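Reading a Time Slip
Course notes, session 3: Introduction to Drag Strip Practice
Instructor: Kidus Zeleke
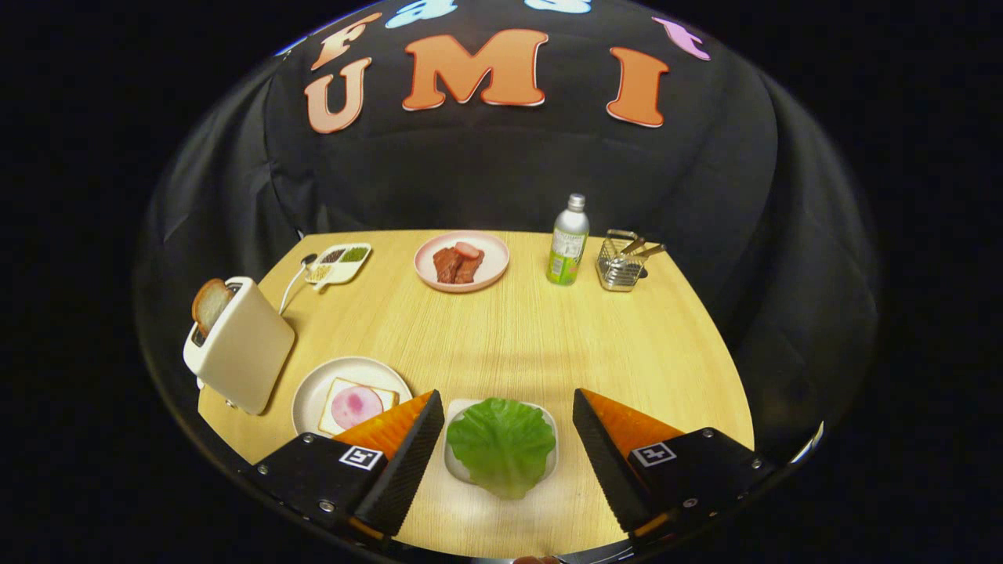

What we did last time

We covered staging. Some of you still roll into the beams as if parking at a dentist's office. Review your notes on pre-stage and stage before we go to the strip, and remember that shallow staging gives you a slightly longer run before the clock starts, while deep staging gives you less and makes a red light easier to earn.

What a time slip is

A strip of paper handed through a window by a person who has seen every excuse. It tells you what the car and driver did, in order. Students tend to look at the speed at the bottom, announce it loudly, and put the slip in a pocket. The speed at the bottom is the least useful number on it for most of this course.

The lines, top to bottom

R/T is reaction time. It runs from the green light until your front tire leaves the stage beam. On the systems we use, a perfect light reads .000 and anything negative is red. Reaction time is separate from elapsed time. You can sit on the line eating a sandwich and your E.T. will not suffer. You will lose the race, but with an excellent E.T.

60' is the time to the first sixty feet. Read this one first. A tenth gained early is often worth more than a tenth by the far end, and the usual rule of thumb is one and a half to two times as much. Treat that as a rule of thumb. Cars vary, and so do the people who quote it.

330' is where a spinning tire tends to confess. If your sixty-foot is good and your 330 is poor, look at the gear change before you blame the engine.

1/8 E.T. and MPH are the half-track numbers. If your local strip runs eighth-mile only, the slip ends here and you may skip the next two paragraphs with a clear conscience.

1000' is the next line. Some professional classes finish here. We do not, but compare it with the eighth to see whether the car is still pulling.

1/4 E.T. and MPH are the ones you were going to read out anyway. Trap speed mostly reflects power and weight. E.T. reflects power, weight, grip and whatever you were doing with your feet. When speed holds steady from run to run and E.T. wanders, suspect the driver.

Worked case: Stijn's two runs

Stijn Jansen has kindly agreed to be discussed. On the first run his trap speed was 103 and his sixty-foot time was dreadful. On the second, with less wheelspin, the sixty-foot time came down a lot and the trap speed stayed at 103. His E.T. improved all the same. He had spent the time in between cleaning the air filter, and gave it full credit. Please work out why the filter is innocent and bring a short paragraph.

Keeping a log

Write on the slip itself, before you leave the return road lane: tire pressure, launch rpm, shift points, lane, air temperature, and anything odd. "Felt fast" is not an entry. Slips from thermal printers fade on a hot dashboard, so copy the numbers into the Endale log sheet the same evening.

Change one thing between runs. If you change the tires, the timing and the launch rpm together and the car goes quicker, you have learned that you own a quicker car.

Bracket racing, briefly

You pick a dial-in, the slower car leaves first by the difference, and if you run quicker than your dial you have broken out. When both cars break out, the one that misses its dial by less takes the win, provided neither has gone red. Consistency pays here. It makes for dull bragging and a healthy number of win lights.

For next session

Bring 3 slips from the same car, same lane if possible. Read the Inel handout on tire pressure. Helmets will be checked in October, and the sticker has to be legible.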